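Handheld gripper trajectories: SLAM scale drifts between left and right unit
Forum > Perception and State Estimation > Calibration and tracking
12 replies

moss_kettle
We have two handheld grippers, each with a fisheye on top and a marker tile on the body. Tracking runs through Tavholm (monocular plus IMU) and then a script exports both trajectories into one map. Single-hand recordings replay fine. With two hands the relative pose between the grippers is wrong at the end of a take by up to 6 cm, and the policy trained on it closes next to the object.

What I have checked so far:
IMU to camera time offset, re-estimated on both units
Intrinsics, 158 calibration views per camera, reprojection error looks normal
Both units localize against the same map, built from a separate mapping pass

Typical view from one unit, with the other one and its tile in sight:

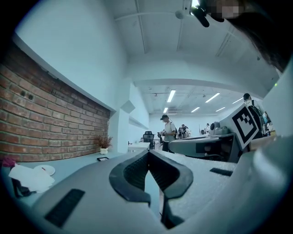 ferrule9 thinks the map is the problem and the calibration should be left alone. If the mapping pass was short, the scale in Tavholm is only as good as the IMU excitation in the first few seconds, and both units will then localize against a map with a bad scale. Is the error proportional to the distance between the grippers, or does it grow with time?

moss_kettle
Mapping pass was 200 frames after keyframe selection. I plotted error against distance and it isn't proportional. It grows with time, with jumps.

ferrule9
OK, then I take back the scale part. Jumps mean relocalization. Look at the tracking state column in the export and see if the jumps line up with LOST.

pellet_drum
You are looking right at a brick wall. Repeated texture. The feature matcher locks onto the wrong row of bricks and bundle adjustment spreads the error out. I would hang a few posters on it and record again before touching any code.

ferrule9
I don't agree with that. Brick is irregular enough up close and ORB-type descriptors do fine on it. White walls and ceiling are worse, and you have a lot of both. The first thing I would fix is the mask. Your own gripper fills a large part of the lower half and it is static relative to the camera. If those features get into tracking, the filter is told that nothing moves.

moss_kettle
There is a mask, it's the default one that ships with Destemlow.

ferrule9
Which version? The default mask before the May release was drawn for a narrower body. On ours it left a strip of housing unmasked on one side. Dump the keypoints and overlay them.

moss_kettle
Will do. Back in an hour or so.

tab_stop
While you wait: why use the map at all for the relative pose? You have a marker on each gripper. Detect the other gripper's tag whenever it is visible, and you get a direct measurement between the hands. Put that in the pose graph as a between factor. We do it in Ghanem and it took one evening to write.

pellet_drum
Tag detection at the edge of a fisheye is bad. The corners get smeared and a tilted tag gives you the two-solution ambiguity. I tried this and the orientation flipped about once per take.

tab_stop
Undistort a local patch around the tag first, detect in the patch, then refine the corners in the original image with the full fisheye model. For the flip, keep both solutions and take the one closer to the SLAM prediction. If they are too close to call, drop that frame. You don't need every frame – a few good ones per second are enough.

moss_kettle
Results from the overlay. ferrule9 was right about the strip. On the right unit I get keypoints on the curved housing along one side and on the rubber edge of the jaw. On the left unit there are almost none on the housing. I redrew the mask by hand for each unit and reran tracking on the same recordings. Jumps went from several per take to one in most of them. Worst end-of-take error is now under 2 cm.

I'm also going to mask the other gripper. It moves on its own and it sits in view of the lens, so it contributes plenty of features that do not belong to the map. This view is the sort I mean, with the second unit and its tile at the left:
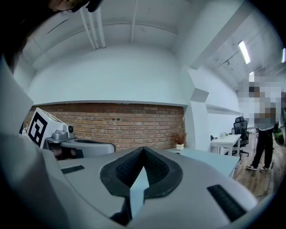 The mask for that one has to be dynamic. My plan is to take the tag pose where there is one, project a coarse hull of the gripper body from CAD, grow it by some pixels and hand that to Tavholm as a per-frame mask. Where there is no tag I would use the last relative pose for a few frames and then give up. People are a separate question and I have not decided if they matter.

ferrule9
Per-frame masks are supported but slow. The loader reads them one by one from disk. With 3,000 frames you will notice. Pack them into a single array and patch the reader, it is one function.

tab_stop
If you already have the tag pose for the mask, you have it for the factor too. Do both.

moss_kettle
Yes, fair. Factor first then, since it may make the hull less important.

pellet_drum
Still think you should test the wall. Same motion, same mask, with and without posters. It costs you ten minutes.

moss_kettle
I'll run it, but with the new mask only. I don't want to change two things at once.

hexnut_lane
Same symptom here with the Fumel exporter, and for us it was something else. The exporter interpolates poses across LOST segments by default and does not flag them. So the trajectory looks smooth in the plot and is wrong in the middle. Set the max gap to zero and count how many takes survive. We lost a lot of takes, but training got better with the ones that were left.

moss_kettle
Didn't know that option existed. Mine was at the default. Rerunning everything overnight with gap zero and the new masks, then I'll add the tag factor on top.

ferrule9
Post the mask files when you are done, please. Others have the same body.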